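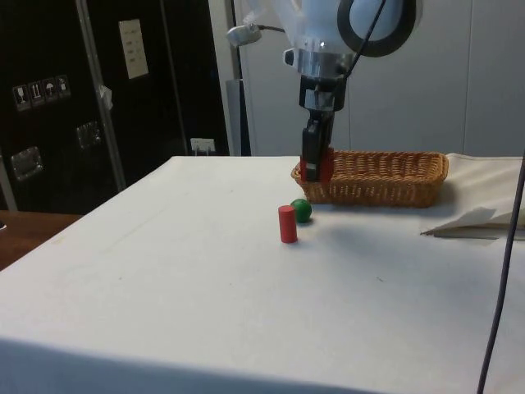
Hi Niamh, I owe you the winter update on the Otidton sorting kits, so make yourself a coffee and I'll try to keep it in some kind of order. You'll remember that when we last talked I was still fighting with the trays - too deep, too slippery, and the plastic ones made a horrible clatter every time a block went in. Well, we've moved to wicker and I'm so glad we did. The basket is a shallow rectangular one, the sort you'd put bread rolls in, and the set that goes with it starts with a red cylinder and a green ball that sit out on the white cloth until somebody puts them away. I had a whole speech ready for Peadar Phelan about why wicker was worth the extra money and he just said yes, which was almost disappointing!

What we spent it on

The second payment came through in good time, thank you. Most of it went to Brurnska for the baskets and the first run of shapes. We ordered enough to make up 304 kits, and they packed everything flat except the baskets, which nest pretty well if you alternate the long sides. Freight was higher than I'd put in the budget, by 35 dollars a pallet, but I saved nearly all of that back on the instruction cards by printing them in two colors (I wanted four, I always want four).

The tablecloths were the one thing I got wrong. I bought plain white because the colors of the pieces pop so nicely against it, and they do, but white cloth shows every single thing that ever happens to it. The one on our own table has a faint yellowish-brown stain near the middle that I have washed more times than I care to say. For the next batch I'd like to try a soft gray. Same supplier, same size, same price per yard, so no change to the budget line.

Where the set stands now

We've settled on three pieces for the starter level: green ball, red cylinder, red cube. I went back and forth on this for ages. The old version had way too much in it and people tipped the lot out and then didn't know where to begin. With three pieces in a row beside an empty basket, the job is pretty plain before you've read a word of the card. Two of them share a color and all of them differ in shape, so you can ask for "the red one that's tall" or "the one that rolls" and get a proper little conversation going.
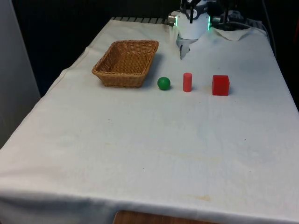
What's been harder than expected

The ball, mostly. Balls roll, I know, I did see that coming, but I thought the cloth would hold it better than it does on some tables. At the Espinoza branch they have an old table with a lean to it and the ball was on the floor every few minutes. We've talked about flattening one side very slightly, and Brurnska is sending samples, though I'm a bit torn - a ball with a flat spot feels like cheating. I'd love your opinion when the samples are here.

The cube has been a surprise hit. It's a nice solid size, easy to get hold of by two opposite faces and lift straight up, so it's the piece I'd start a nervous beginner on.

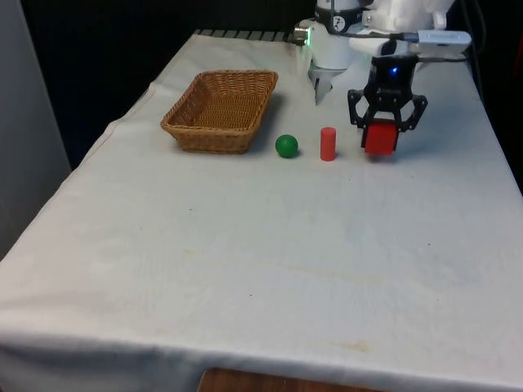

The cylinder comes next, being narrow and a little tippy, and the ball I'd leave for last. I've rewritten the card to put them in that order and it reads much better. I've also cut the paragraph about the basket rim, which was mine and which I was fond of, but it was doing no good to anyone.

Next steps and a small ask

Skadeo has offered us shelf space for the finished kits through March, so storage is sorted for now. After that I'd like to get the second level going, with the same basket and a few more shapes, and I'm hoping to move 1,019 dollars from the travel line (barely touched) into materials to cover it. I don't think that needs a formal amendment, but please tell me if it does and I'll fill out whatever you send. The gray cloth can come out of the same pot.

I'll mail you a complete starter kit so you can lay it out on your own desk and tell me what bugs you about it. Receipts are in the shared folder, under the same heading as last time, minus one freight slip I'm still chasing.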